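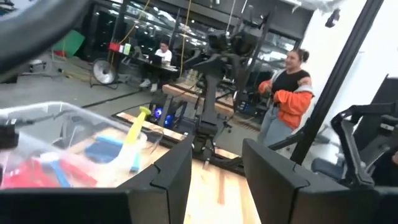

Speaker notes, Civdale session. Talk slot is 16 minutes, keep questions for the end.

Opening. Ask for hands: who has been told that teaching a robot is now "as easy as showing it once"? Wait. Then ask who has seen it work on a table they set up themselves. Let the second count be smaller and don't comment on it.

Say what I mean by showing. Two ways. You take hold of the arm and move it through the job, or you sit at a second set of controls and drive it from there. Both get called demonstration. They don't produce the same data, and the Driveck write-up mixes them in one table without a column for which is which. I asked. No answer so far.

The numbers. Driveck claims 600 demonstrations for one tidying task. Fine. Of those, 326 were kept. Read that out twice, slowly. What was wrong with the others? "Operator error" is all the report gives. I'd like to know if that means a dropped item or a person who got tired and took the long way around.

Hand guiding. Good for feel, bad for cameras — your own arm is in the shot, and the robot won't have your arm there when it runs alone. People crop around this or hope. Mention the Distanden trial here if time is good, skip if not.

Remote control. Cleaner pictures, worse touch. Most operators can't feel how hard they're squeezing, so they watch and guess, and then the robot learns the guess.
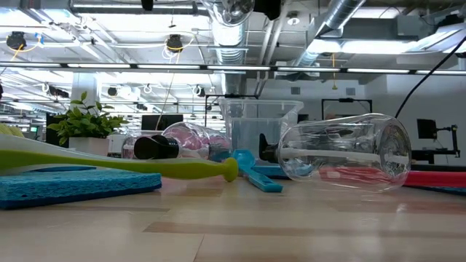
Clear plastic is where I'd push any vendor. A see-through bottle lying on its side picks up whatever color is near it, and a trigger nozzle gives you an awkward shape at one end. Sponges forgive a sloppy grip. Ask for results by object. If they only have one average, assume the sponge is carrying it.

Also ask who did the showing. Sun, the project I was on until March, had one very good operator, and our success rate was 63 percent on her data. With everybody's data mixed in it fell, and we never worked out how much of that was skill and how much was habit. (If pressed: no, I can't share the second figure.)

What would change my mind. A new table, objects nobody on the team picked, an operator with one morning of practice, and every failed run left in the count. I haven't seen it. I'd be glad to.

Cut if running long: the bit on controller delay, the joke about the spatula.

Last slide is the list of questions for vendors. Leave it up during Q&A. Handouts are by the door, remind them.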